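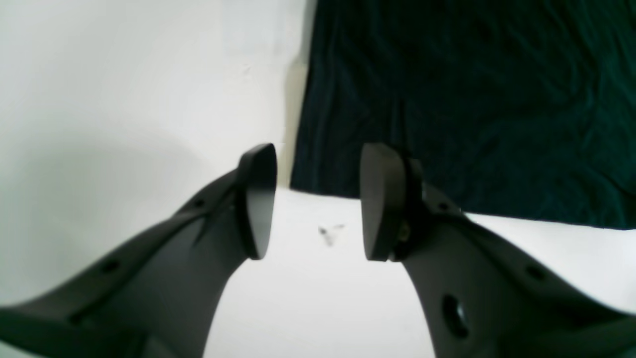 3.2 Storage of winter clothing

Households in Rosach were asked where they keep winter clothing between May and the first cold weeks of fall. Of the 466 households that returned the form, most used a bedroom closet or a chest. Attic storage was less common than in the Plelivero survey (Cheung and Lam), where houses are older and closets are small.

People who stored clothing in chests were more likely to report moth damage. The damage was mostly on collars and cuffs. We did not ask whether items were washed before storage, and the two groups may differ on this point. Wu and Tse found that unwashed wool was damaged more often in every type of container they tested.

Respondents also described how items were put away. Shirts and thin sweaters were usually folded flat. Heavy items were folded once or rolled, and many people said they simply pushed them in on top. Thick, dark cloth bends over on itself in rounded folds (Figure 2), and small holes inside such folds are easy to miss during a quick check.
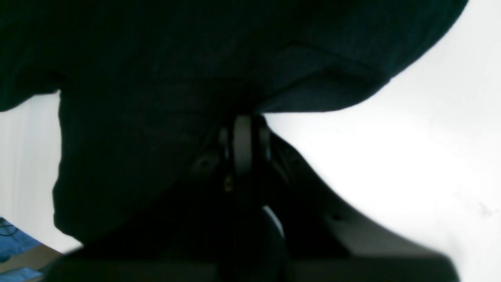 In follow-up visits to 24 homes, Boateng unfolded each stored item and looked at both sides under a desk lamp. In 9 of these homes he found damage that had not been reported on the form. The reported rates should therefore be read as low estimates. Visits ended on 22 May 2021, before most families had finished packing, so late-stored coats are missing from the sample.

Cedar blocks were the most common form of protection, followed by lavender bags. Neither was linked to a clear drop in damage once container type was taken into account. Sealed plastic bags are treated separately in Section 3.3.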